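How I Refinish a Tired Wooden Tabletop

Posted Friday, July 2, 2021

I put this one off for ages, and then did the whole thing over a long weekend in May. If you can push a sander around and wait for things to dry, you can do this!
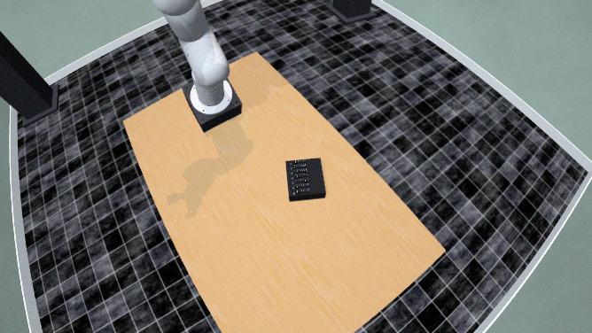 First thing, check that your top is solid wood. Look at the end grain on the short side. If the lines on top carry on over the edge, you're good. If you see a thin skin with something else under it, stop and sand by hand only, very lightly (I went through a veneer once and I'm still mad).

What I used: a random orbit sander, discs in 80, 120 and 180 grit, a tack cloth, a can of Koval hardwax oil, and a pile of old T-shirts. The oil was 41 dollars and I have nearly half of it left, so don't buy the big can.

Wash the top with a little dish soap and let it dry overnight. Sand grease into the grain and you'll be seeing it forever.

Start with the 80 and go slow. Let the weight of the sander do the work and keep it moving with the grain. I spent most of the morning on this part, with breaks, because my hands go numb. When the old finish is gone and the color looks even, switch to 120, then 180. Vacuum between grits. A stray bit of 80 under a fine disc leaves little curly scratches, and you won't spot them until the oil goes on – ask me how I know.

Got a dent? Put a damp cloth over it and touch it with a hot iron for a few seconds at a time. Mine came up nicely, except one by the corner that I've decided to live with. Let it dry before you sand that spot again.

Now the oil. Stir it, don't shake it. Rub on a thin coat, wait 4 minutes, then wipe off everything that will come off. It should feel almost dry. Too much oil stays sticky for days. I did two coats, a day apart, with a very light rub by hand in between.

Please lay your oily rags out flat outside to dry, one layer, away from anything that burns. They can heat up and catch fire all by themselves if you ball them up.

Give it a week before you set anything heavy on it, and use coasters for the rest of the month.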